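Ticket 663: Rollow tablet won't charge past 41%, gets warm near the camera
Opened by: Gerasimos Papadakis
Status: closed

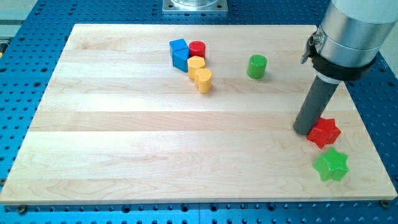
So I have a Birell tablet, the bigger of the two they sold, and it has picked up a really annoying habit. I plug it in at night, it climbs to 41%, and then it just sits there. Same number every time! I've left it on the charger overnight and I've left it on all day, and in the morning there it is, 41, with the little lightning bolt still showing like everything is fine. The top corner by the camera also gets warm, more than I remember it doing when it was new.

I got it secondhand from the Rollow shop in Hernton, so I don't have the full history. The sticker on the back says it was refurbished, but it doesn't say what was done.

Things I already tried before opening this:

Different cable (the one from my phone, and a brand new one)
Different wall plug
Restart, then the long restart where you hold both buttons
Charging with it switched off
Wiped the port with a dry toothbrush. Got a surprising amount of lint out of there. No change.

I'm okay with a screwdriver and I've opened phones before, but never a tablet this size. If somebody can tell me whether I'm looking at a battery or a board problem before I start heating up the glass I'd be very grateful.

Gerasimos

Reply from Loukia Triantafyllou, support

Hi Gerasimos, thanks for all the detail, it saves me asking. Could you check a few more things for me?

First, is there anything under Settings, Battery, Charge limit? There's a storage mode on these that stops charging early. It's normally set at a higher number than yours but I'd like to rule it out.

Second, run it down until it shuts itself off, then charge it and tell me where it stops.

Third, does the screen sit flat? Put it face up and press gently on the middle of the glass. If it gives or clicks, stop using it and unplug it, and don't charge it again until we've talked.

Gerasimos Papadakis

Okay, answers.

Charge limit is off. I turned it on and off again just in case, and restarted in between.

Ran it down with videos. Here's the weird bit: it shut off when it said 5%, came back on the charger, and went up to 41 again much faster than I expected. I wasn't timing it but I'd barely finished dinner.

Screen is flat. No clicking, no give, no gap along the edges that I can see or get a fingernail into.

Reply from Loukia Triantafyllou

Great, a flat screen is good news. The fast climb is interesting. These use two battery cells side by side, each with its own flat cable to the board, and when one of them drops out the meter gets very confused. I'm passing you to Fasil, who does the bench repairs.

Reply from Fasil Gudeta, bench

Hey Gerasimos. My money is on the second cell not being connected properly. Somebody refurbished this, which means somebody had it open, and the cell connector on the camera side is a pain to seat. It feels like it has clicked when it's only on at one end. The warmth up in that corner fits too, that's where the charging chip lives and it works harder when one side isn't taking any current.

You can check this without taking much apart. What you need:

Heat mat or a hair dryer on medium (a heat gun is too much for this glass)
Suction cup
A few thin plastic picks, nothing metal
Small Phillips driver
Plastic spudger
Fresh adhesive strips for the screen

Get the battery as low as you can and switch the tablet off before you open it. Warm the long edge away from the buttons first. The adhesive is widest at the bottom, so go slowly down there. Don't push the pick in deeper than the black border, and stay away from the left side completely, the display cable folds over right behind it. Open it like a book toward the left.

Under the metal cover (four screws, one is shorter, keep track of which) you'll see the two cell connectors. Unplug the main one first, then look at the other. Tell me what you find before you order anything.

Gerasimos Papadakis

Ordered the adhesive strips, they're coming from Tzanetos and should be here in a few days. Will report back. My sister-in-law has offered her hair dryer on the condition that I return it in working order.

Gerasimos Papadakis

Strips arrived, so I did it last night. It took me forever to get the glass started! I did three rounds of warming before the suction cup lifted anything at all, and then once I had the first pick in, the rest went pretty easily. The bottom edge was as gummy as you said.

First thing I noticed: the adhesive isn't original. There was a second layer of something white and rubbery along the top, and a bit of it had squeezed in under the metal cover. And one of the four screws was missing altogether (the short one, of course).

Main connector was fine. The second one was sitting crooked. It was down on the side toward the camera and lifted on the other, and some of that white stuff had gotten under it. I haven't touched it yet. Should I just clean it and press it down? Also there's a thin copper-colored tape running over the top of the cell and it's torn near the corner. Does that matter?

Reply from Fasil Gudeta

Nice work, that's pretty much what I was hoping for. Lift the connector straight up with the spudger, don't rock it. Pick the glue out with a wooden toothpick and clean both halves with a little isopropyl on a swab. Let it dry well. Look at the pins with a magnifier if you have one, and if any are bent or dark then stop there and send me a description.

Then second connector back on first, main one last.

The tape spreads heat from the chip. A small tear won't hurt anything, smooth it flat and leave it. I'll mail you a short screw. Don't put a long one in that hole, it goes through to the back of the display and I've seen what happens.

Before you glue the screen, lay it in place and charge it for a while. Keep an eye on it while it's plugged in.

Gerasimos Papadakis

Cleaned it, dried it, pins all look straight and shiny to me. When I pressed the connector down this time it made a proper click, and I could feel the difference right away.

Charging now with the screen just resting on. It started out saying 22, thought about that for a bit, and now it's at 58. FIFTY-EIGHT. I've never been so happy about a number. I'll leave it going while I'm in the room and write again.

Gerasimos Papadakis

100%! And the corner is only slightly warm.

One question though. When I unplugged it, it dropped to 93 within a few minutes and then stayed there for ages. Is that the meter still catching up?

Reply from Evangelia Christodoulou, support

Hi, stepping in for Fasil today. Yes, that's the meter. It spent a long time learning the wrong size for the battery. Give it a few complete cycles, down to shutoff and back up to full without stopping, and it should settle. If you still see sudden drops after that, let us know and we'll look at the age of the second cell. It may have been sitting unused while the other one did all the work, so they could be a bit uneven.

Your screw went in the mail this morning.

Gerasimos Papadakis

Screw came, it fits, cover is back on and the screen is glued. I put books on it overnight to hold it flat while the strips set. There's a tiny bit of a raised edge by the volume button that I can feel but not see, and I can live with that.

Did the full cycles too. No more drops, the percentage goes down nice and evenly, and it lasts me more than 5 hours of video where before I was lucky to get through a movie. Hair dryer has been returned.

Fine to close this from my side. Thanks Loukia, Fasil and Evangelia, you've all been really patient with me.

Closing note, Lefteris Athanasiadis

Closed August 9, 2020. Cause: second cell connector not seated after earlier refurbishment, adhesive under connector. One cover screw missing, replacement sent. No parts charged. I've let the Hernton shop know about the white adhesive so they can check any others from the same batch.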